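Gistadance Shared Laundry and Costume Room
Minutes of the users' meeting, 22 August 2023
Held at the Overgaard building, ground floor

Present: 7 users of the room, plus the minute taker. Apologies received from the Pluvport group.

1. Minutes of the April meeting
Agreed as a fair record. One correction: the shelf by the door is for clean items waiting to be picked up, and the April minutes had it the other way around.

2. Matters arising
The key for the side cupboard has been copied and both copies work. The new mop heads have not been ordered. This was left over from April and is carried forward again.

3. Sorting and folding
Most of the meeting was spent on this. Several users said that clothes and linens are still being left in mixed heaps, and that the next person in has to sort them before there is space to fold. Towels are the main problem. They get put down with costume pieces, and the red items have to be kept away from the whites before anything goes in the wash.

It was also raised that towels end up on whatever is handy. The meeting agreed that poles and handles should not be used for hanging. Towels go on the rail or get folded.
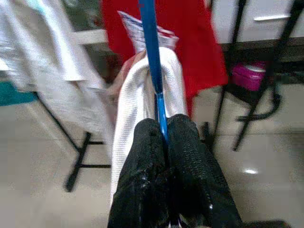
White towel over the blue pole, with red cloth behind.

A user asked if packaging could be dealt with at the same time. Plastic wrappers from new items are being left among the cloth and have gone through the machine at least once. Agreed that wrappers go in the bin before anything is unfolded. The bin will be moved to the folding side of the room.

There was some discussion of marked towels. One view was that any towel with a mark should be washed again on its own. Another was that this wastes a load, and that old marks will not come out anyway. Agreed to wash a second time only if the mark is fresh. Towels with old marks go to the cleaning pile.

4. Use of the table
The white table is meant for folding and for nothing else. At present it is also where people drop things on the way in.

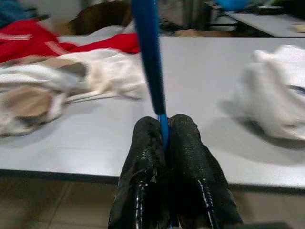
Reading time: 3 minutes

Proposed that the left half be kept for items still to be sorted and the right half for folding. One user felt the whole table should be kept clear and that unsorted items belong in the crates under the window. After discussion the half and half plan was agreed as a trial until the next meeting. Nothing is to be left on the table overnight under either plan.

Striped garments were mentioned. Red ones with white stripes are to be washed cold and inside out, and kept out of the towel load. A note on this will go on the wall next to the machine settings.

The floor was also brought up. The tiles under and in front of the table collect lint along the grout lines. Whoever has the last slot of the day is to sweep there. A request for a mat was turned down as it would slide on the tiles.

5. Supplies
The Mirnix detergent is nearly finished. Agreed to buy the same again, with a spending limit of 400 for the rest of the season, to cover detergent, mop heads and 6 mesh bags for small items. A cheaper powder was suggested but two users said it had left residue on dark fabric when they tried it at home.

6. Booking slots
Slots have been running over. The changeover gap will go from nothing to 20 minutes so that the table can be cleared between groups. The Pluvport group will be told in writing as they were not at the meeting.

7. Any other business
A pair of gray socks and a child's belt are still in lost property. They will be given away if not claimed by the next meeting.
The light over the sink flickers. To be reported to the building office.

Actions
Order mop heads, detergent and mesh bags.
Move the bin to the folding side.
Put up the note on striped garments.
Write to the Pluvport group about the new slot times.
Report the sink light.

Date of next meeting to be set once the fall bookings are in.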